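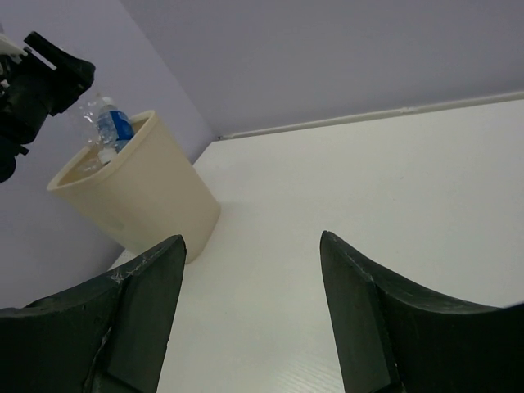
The bottle bin, on the white table by the wall.

November 3, 2019

I started keeping a separate bin for plastic bottles in October, after I got tired of fishing them out of the kitchen trash on pickup night. It's a plain cream-colored wastebasket with a rolled rim. I bought it in Toledo, at the Skurkik store out past the mall, and it was the cheapest one they had that didn't have a swinging lid. I don't want a lid. With a lid I stop looking inside, and then it smells.

The bin lives on the floor next to the fridge most of the time. I put it up on the table when I mop or when I'm sorting.

My routine is simple. Empty the bottle, give it a quick rinse, drop it in. I used to peel the labels off and quit after a couple of weeks. The sheet from Brunora, who do our pickup, says labels can stay on. It says caps can stay on too, which is new. The old sheet said no caps, and I have a coffee can with 32 of them in it that I now have to do something with.

I did count bottles for the month, mostly to see if the bin was worth the space. It came to 13 the first week and 20 the week after — we had company. After that I started filling the steel bottle before work and the number went down.

Squashing them helps. If you leave them whole the bin is full in no time and they stick up over the top and fall out.

Next on the list is the glass. There's a drop-off in Wultley that takes it sorted by color, but it closes early and I keep missing it. For now the jars are in a box in the garage, next to the paint.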